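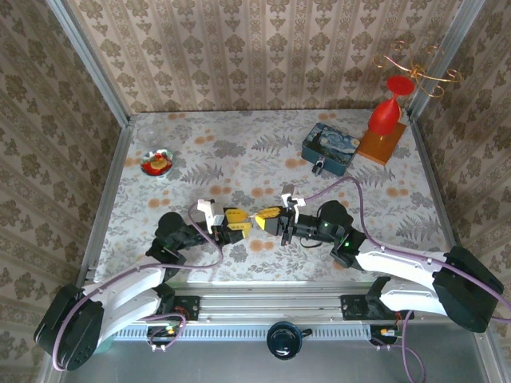 회색 고사리무늬에 살구빛 도는 주황 꽃, 새로 깐 테이블 커버예요

드디어 바꿨습니다! 몇 달을 장바구니에만 담아 두고 들여다보던 식물무늬 커버를 결국 깔았어요. 바탕은 거의 흰색에 가까운 옅은 회색이고, 잎사귀랑 잔가지, 작은 꽃이 회색으로 찍혀 있는데 그 사이사이에 주황색 동그란 꽃이 두 송이씩 짝을 지어 피어 있거든요. 저는 이 주황색에 완전히 넘어갔어요. 회색만 있었으면 점잖고 말았을 텐데, 이 꽃 덕분에 방에 들어설 때마다 기분이 좋아져요.

무늬 이름은 플리턴(Flitton)이고, 같은 디자인으로 색이 몇 가지 더 있었어요. 초록 고사리 버전도 예뻤는데 벽지 생각을 하니 손이 안 가더라고요. 저희 집 벽지가 보통 벽지가 아니잖아요. 뒤쪽은 베이지 바탕에 세로 줄이 있고 갈색 꽃과 잎 문양이 줄줄이 반복되고, 양옆은 같은 무늬인데 더 진한 갈색이에요. 이 벽지는 댄비(Dandby)라는 작은 가게에서 작년 12월에 주문했는데, 배송이 늦어져서 해를 넘기고서야 받았던 바로 그 녀석입니다. (그때 글에 댓글로 같이 화내 주신 분들, 고마웠어요!)

무늬 벽지에 무늬 테이블이라니 너무 정신없지 않겠냐는 말을 많이 들었어요. 저도 깔기 전날 밤까지 고민했고요. 그런데 막상 펼쳐 보니 벽은 따뜻한 갈색, 테이블은 서늘한 회색이라 서로 싸우지 않더라고요. 벽 무늬는 촘촘하게 줄을 맞춰 서 있고 테이블 쪽 고사리는 큼직하게 흩어져 있어서 눈이 쉴 자리도 있어요. 제 눈에는 그래요 ㅎㅎ 무늬끼리 섞을 때는 크기를 다르게 하라는 얘기를 어디서 읽었는데, 이제야 무슨 말인지 알겠어요.

까는 건 생각보다 오래 걸렸어요. 접힌 자국이 안 펴져서 하룻밤 말아 두었다가, 다음 날 가운데부터 손바닥으로 밀어 가며 자리를 잡았습니다. 한 번은 삐뚤게 놓는 바람에 전부 걷어 내고 처음부터 다시 했고요. 옆면은 금속 레일에 맞춰 칼로 잘랐는데, 300mm짜리 자로는 도저히 한 번에 안 되더라고요. 긴 자를 꼭 준비하세요. 저는 세 번에 나눠 긋다가 한쪽이 살짝 물결이 됐어요. 멀리서 보면 모르니까 그냥 쓰기로!

모서리의 은색 알루미늄 기둥은 시트지로 가릴까 하다가 그대로 뒀어요. 갈색 벽지 옆에 은색이 서 있으니 오히려 깔끔해 보이고, 테이블의 회색하고도 잘 어울려요.

테이블 위에는 그릇 하나랑 틴 케이스를 올려 두었어요. 자꾸 뭘 더 올리고 싶은데 그러면 고사리가 가려지니까 꾹 참는 중입니다. 고사리 한 줄기는 틴 케이스 아래쪽에, 또 하나는 그릇 오른쪽에 보이는데, 자리 잡아 놓고 혼자 엄청 뿌듯해했어요.

남은 자투리는 서랍 안에 깔아 볼까 해요. 서랍 열 때마다 주황 꽃이 보이면 좋잖아요! 책 커버로 싸도 예쁠 것 같고요. 다 하고도 남으면 프라다르(Pradar) 선반 맨 아래 칸까지 깔아 볼 생각인데, 길이가 될지는 아직 안 재 봤어요.

2019년 9월 18일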